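Culture > Music > Live

News Features Reviews Tickets Newsletter

I've been to plenty of pop shows in hockey arenas, but Lozano at the Kekham Center was the first one where I lost my voice before the opener finished. The line for T-shirts wrapped past the pretzel stand, and I stood in it (twice!). 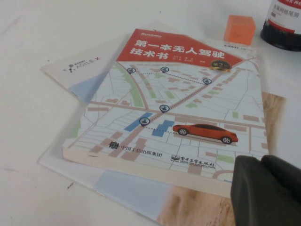 Then the lights dropped and she came up through the floor singing "Pollent," and more than 1,685 of us in the upper deck went completely nuts. She played for 2 hours – no break, one costume change, and a piano version of "Fornura" that had the guy next to me crying into his nachos.

My seat was in row 41, which is basically the roof, and I'd sit there again in May when she comes back through.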